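Most arguments about demonstration data are arguments about volume. Ours at Merance was about 1000 simulated cabinet openings against 900, and it took up most of September. I think the smaller set was the better one, and I think the reasons apply outside our kitchen tasks.

The 100 episodes in dispute were near misses. The gripper approached the door, closed short of the handle, backed off, and closed again. Guoqing Xiao wanted them in, on the grounds that a policy has to see recovery somewhere. Wanting Pan wanted them out, because the operators had not recovered on purpose. They had misjudged depth through the wrist view and tried again until something moved.

I side with Pan. A learning system copies the hesitation along with the correction. If recovery is wanted, it should be collected as recovery: start the arm in a bad pose, label it, and record a deliberate way out. We did this later with 10 start poses per cabinet, and those episodes were shorter and far easier to review.

My second complaint is about variety. Bugti, our scene generator, changes wood grain and lighting cheaply, so that is what gets changed. Handle placement, door width and approach angle cost more to set up, so they stay where they are. A set can look diverse in a contact sheet and still hold 2 distinct motions. I would give up every texture we have for a wider spread of hinge positions.

Third, someone should watch the episodes. Yuxi Xia reviewed each one at double speed and found faults that the success flag had passed, including doors pushed open by the side of a finger — a success by the flag, and a poor lesson. The flag measures the door. It says nothing about the grasp.

The wrist view is where I would start any review. With the fingers still open before a cabinet, the question is whether their line of travel meets the handle.

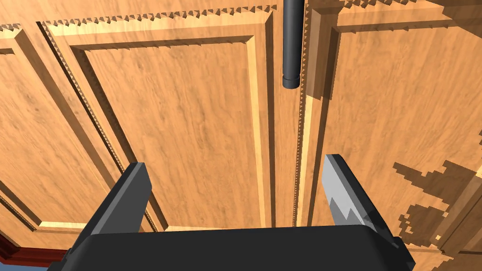

## What I would change

Fix the rejection rules before collection starts, and write them where operators can read them. Store rejected episodes separately and keep them. Report the number of distinct start poses next to the number of episodes. Aiguo Qin has objected that this slows collection at Sarninholm, and it does. I would accept the slower rate.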